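Teaching a Robot to Set Things Down: Notes From the Pekine Robotics Club
10/3/26
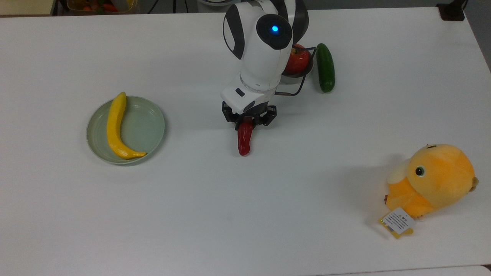
Red pepper in the gripper, banana on the plate, apple in its bowl. Tabletop sorting project, Pekine Robotics Club.

The Pekine Robotics Club has begun its second year, and I have been asked by several families and by two of the schools that send us students to put in writing what the tabletop project consists of. I serve as the club's faculty advisor. What follows is my own account and should be read as such, although the students have reviewed it and corrected me in four places.

The assignment is easy to state. A single arm is mounted at one edge of a table. Objects of different shapes are placed within its reach, and the students must bring the arm to pick up a named object and set it down at a named location without disturbing the others. The objects are mostly play food. There is also a plush bird, which the students voted to include in August and which has its own page in the project notebook.

Play food was selected for practical reasons. It does not spoil, it can be dropped, and it comes in shapes that differ from one another in ways that matter to a two-finger gripper. An apple rolls. A cucumber may be grasped across its width but not along its length. A banana has a curve that shifts its weight to one side when it is lifted from the wrong point, and the first month of the project was largely a study of that fact. The pepper is narrow and slightly curved, and the students now regard it as the most instructive object in the set.

The club is divided into three working groups. The first is responsible for demonstrations, meaning that its members guide the arm through the motion by hand and record the result. The second reviews those recordings and decides which are to be kept. The third runs the trials in which the arm moves under the trained program, and keeps the log. Students rotate among the groups every four weeks. The rotation was resisted at first by those who had become comfortable with the arm, and I have declined every request to suspend it. A student who has spent a month reviewing poor recordings makes much better ones afterward.

As of this week the club has recorded 526 demonstrations. Of these, 482 were retained. The remainder were set aside by the review group, in most instances for one of two reasons: the operator hesitated above the object for too long, or the object was released from too great a height. The review group writes a one-line explanation for each recording it rejects. I had expected this to cause some friction. It has caused a certain amount, and the explanations have become more courteous as the year has gone on.

The pepper deserves a fuller treatment, as it occupied most of our recent sessions. Our early program treated every object as though it should be grasped at its center. For the apple this is sensible. For a long, thin object that must be lowered toward a small target, it means that the object arrives sideways and covers more of the target than intended. The group proposed grasping the pepper near its upper end and letting it hang. The tip can then be brought close to the table before the fingers open, and the pepper has only a short distance to fall.

There is a cost. An object held at one end will swing if the arm stops abruptly, and the students found that their usual travel speed was too high. They reduced it, and then reduced it again. The trials became slower, and two members of the trial group objected that a slow robot would not be competitive at the regional event. The matter was discussed at a full meeting. The club decided to keep the slower speed over the last part of the motion only, and to travel at the former speed until the gripper is near the target. I thought this a reasonable settlement and would note that the students reached it without my assistance.

The trial log now contains 200 entries for the pepper alone, of which 131 are marked as successful. A trial is successful only if the pepper comes to rest at the named location and nothing else on the table has moved. The second condition accounts for many of the failures. The students had at first intended to record a nudged bowl as a partial success. After some debate they struck that category from the log, and the success rate fell noticeably in a single afternoon. Parents who have asked why the figures in the summer newsletter were better than those reported now will find their explanation in that decision.

Several questions reach me often enough that I will address them together.

No prior experience in programming is required. Students who arrive with such experience are welcome, and they are assigned to the demonstration group first like everyone else. Students who arrive without it generally write their first short script within six weeks. The club supplies the computers.

The arm is operated only when an adult supervisor is in the room. Hair is tied back, sleeves are secured, and hands stay off the table while a trial is running. One student is assigned to the stop button for each trial and has no other duty until it ends. These rules have not changed since the club was founded and they will not be relaxed for open house visitors.

The club does not charge a fee. Our equipment was purchased with a grant from the Probert Fund, and the Koller Library has agreed to provide storage space through the end of the school year. We do ask families to commit to regular attendance. A rotation with an absent member places an unfair burden on the other students in that group – in the trial group especially, where the log must be kept by someone other than the person at the stop button.

The regional event is hosted this year at the Nosturell Center. Each team will be given a table layout it has not seen before and a list of eight placements to complete. The organizers have announced that layouts will include at least one soft object, a provision that has renewed the club's interest in the plush bird. Soft objects present a difficulty of their own. The gripper may close on loose fabric and lift successfully, or it may close on the same fabric and let the body slip out on the way up. The bird also carries a product tag, and the students have not agreed on whether it should be removed. One side holds that the tag offers a false point of grasp and will teach the program bad habits. The other holds that objects in the world have tags. The question is on the agenda for the next meeting.

Our plans until the event are modest. The demonstration group will record the cucumber in more orientations, with particular attention to those in which it points away from the arm. The review group will finish its written guide, which I hope to post here when the members are satisfied with it. The trial group will begin changing the layout between trials, a step we postponed while the pepper remained unreliable. I expect the figures to fall again when this begins, and the students have been told to expect it as well.

Families considering enrollment for the spring rotation may request a form at the Koller Library's front desk. Observers are welcome at regular sessions with advance notice and are asked to remain behind the marked line on the floor. The notebook is kept on the shelf by the door and may be read by anyone, including the pages on the bird.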